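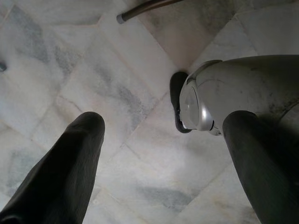
Blackwood office park to drop key cards for phone entry

Tenants at the Blackwood office park will lose their plastic key cards by the end of March, when the landlord, Primstead, switches all 5 buildings to a phone-based entry system made by Setelach.

Primstead says 1,552 cards are now active on the site, and that only 1,187 of them can be matched to a current tenant or employee. The company calls that gap the main case for the change. It is a real problem, but it is also one that could be handled by switching off the unmatched cards, something the existing system can already do. Asked why that had not been done, Primstead said a cleanup was "planned as part of the transition."

Setelach's sales material leans hard on its 2,048-bit keys. Few break-ins at office buildings involve anyone cracking a key of any length. People follow an employee through the door, or find one propped open next to the loading dock. The notice sent to tenants says nothing on either point, and the doors and closers are staying as they are.

The notice is also thin on what happens when a phone dies. Tenants are told to call a help line, staffed until 6 p.m. The night cleaning crews, who start later than that, will be given "an alternative credential." Primstead would not say whether that means a plastic card.

Then there is the log. The new system records each entry by name and keeps the record on Setelach's servers. Primstead says managers will see only their own staff. It has not said how long the records are kept or who else can ask for them, and the lease addendum that tenants have been asked to sign leaves the term blank.

Hisar, a parts supplier that rents two floors, has asked to keep its cards until those questions are answered in writing. Primstead said it was reviewing the request. The monthly fee per user, which starts after a free first year, has not been announced.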